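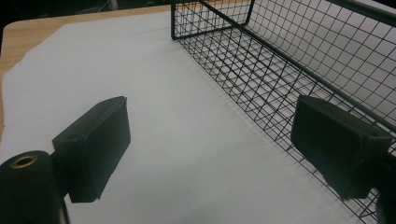

Workshop notes, Datcombe
Words by Poonam Bisht
April 10, 2019

The jaw width fault on the left-hand Vudside gripper has been traced to a loose set screw. The grippers are back in use with a change to the daily check, and the recordings made while the fault was present are being sorted. Members who have pulled the basket task from the shared drive should read the whole of this note before training on it.

The basket task is a simple one. An operator holds a gripper in each hand, picks up a carton of food wrap and lays it in a wire mesh basket on a papered table. The cameras record the view, and the gripper logs its jaw width as a number, read from a small encoder on the finger drive. On replay the robot follows that number and nothing else. If the width is wrong, the robot closes by the wrong amount, however good the pictures are.

That was how the fault came to light. During a replay at low speed the left arm brought its fingers in on the carton and kept closing after contact. The force limit did not trip at once, as it had been set high for a heavier job and not put back. The carton was crushed at one end and slipped out. The operator pressed the stop and the arm halted. Nobody was inside the guard and there was no damage to the arm, but it has been entered in the book as a safety matter and treated as one.

We first suspected the replay code. The same file was run on the bench with the arm switched off, and the commanded width matched the log at every step. The log itself was wrong. With the jaws held against a gauge block, the left unit read 12 mm narrower than the block. The right unit read true.

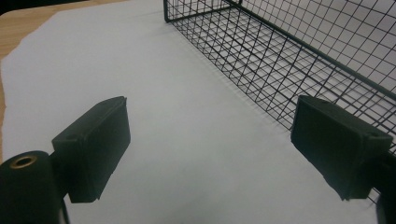 Shanti Sachdeva asked whether a fixed error of that kind could be taken out by adding a constant to the whole log, with no need to throw anything away.

It would be possible if the error were fixed. The encoder wheel is held to its shaft by one set screw, and on the left unit the screw had backed off far enough for the wheel to creep. It moved mostly on hard closing and stayed put the rest of the time, so the error grew in steps. Opening the fingers wide at the start of a session, as the old check required, did not show it, as the software took the widest reading as its zero and hid whatever had crept in before.

The carton made things worse. It is covered in clear film and the finger faces are smooth, so operators had got into the habit of squeezing harder than the job needs. Each hard squeeze put load through the drive and gave the wheel another chance to slip. Girish Maurya repeated this on the bench with a marked shaft and could see the mark move.
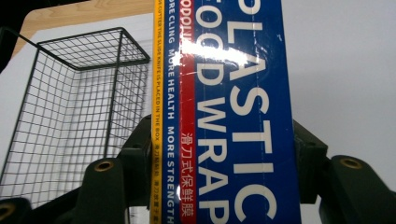 Both units have now been stripped, the shafts degreased and the screws refitted with thread lock. A flat has been filed on each shaft for the screw to bear on. The makers' drawing shows a plain round shaft, and we have written to them.

The daily check has changed as follows. Close the jaws fully and note the reading. Close them on the gauge block and note it again. Open fully, leave for 15 seconds, and repeat both. Any difference between the two rounds means the unit is taken out of use and labelled. The same check is done at the end of the session, and the session is not filed until both results are in the log. Force limits on the arms are to be reset before any replay, and the person doing it signs for the value.

As for the data, there are 834 recordings in the basket set. Of these, 700 were made after the last gauge check we trust, and they have been moved to a folder named Dirnasus-hold. Please don't copy from it. The rest are sound and stay where they were. Savita Maurya is writing a script to compare the logged width with the finger gap seen by the gripper camera. Where the two agree through a whole recording, it will be released. The script needs a clear view of both fingertips - a carton held upright across the middle of the view makes this harder - and some recordings may never be settled either way.
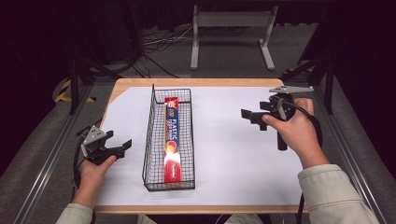
Yao doubts that the held recordings are worth the effort and would sooner see the task recorded afresh, with the fingers faced in rubber so that a light grip is enough. The point is fair, but new facings change the closed reading and the gauge values would have to be worked out again. A trial pair of facings is on order.

The sorting should be finished in June. Until then, anyone who has already trained on the full set should not run the result on an arm without lowering the force limit first, and should tell the workshop which copy they used. The spare encoder wheels are in the drawer under the bench vice. The bag with the red tie holds the old type and should be left alone.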